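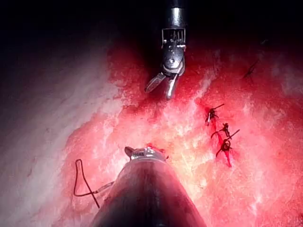 Zenach Dark Practice Suture, Bench Pack
Item 758
30 lengths per pack

We've been sending the Zenach bench pack out to teaching labs and skills rooms for a good while now, and it's still the thread we reach for ourselves when we sit down to practise a row of simple interrupted stitches. It's a plain dark thread with no fuss about it, and the colour is a real help on the bench, where so much of what you're looking at is red or pink and shiny under the light. You can find your last knot, see which way the tails are lying, and get on with the next one.

The idea for a bigger pack came from Ayodele Tijani at Mundbridge, who runs the evening tying sessions there and was forever running short halfway through. We used to sell it in tens, and a keen learner can go through ten lengths before morning tea! The new size has been on the shelf since February and we've had lovely notes about it.

How it handles
The thread comes off the card with a bit of a curl, so give each length a gentle pull before you start. After that it's quite forgiving. It will make a loop and hold it while you bring the second jaw around, and the knots sit down small and snug if you keep your tension even. Trim the tails short - but do leave enough to get hold of if you think you'll want to take a stitch out and have another go.

Each length is 4 per cent longer than in the old pack, which doesn't sound like much, though our regulars tell us it's often good for one more knot at the end.

Dark thread against deep red tissue, with two small knots tied and trimmed and a loop still lying across the gap:

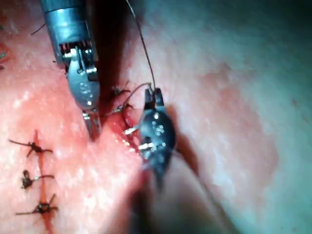 What's in the pack
30 lengths of dark practice thread, carded
Fold-out tying guide by Neville Bellamy, revised 09/07/2019
Resealable sleeve

Needles are sold separately. The Norkberg curved practice needles (item 503) are the ones we suggest for this thread, and you'll find them on the same page as the Lambert bench trays.

Please note
For training and bench work only. The thread is supplied non-sterile and must not be used on patients or on live animals. Keep the sleeve closed and out of direct sun, as the thread goes a little stiff if it's left on a windowsill.

Ordering
Add to your cart as usual, or send us a purchase order if you're with a school or hospital. If you'd like to try a few lengths first, ask for a sample card and we'll pop one in the post with our compliments.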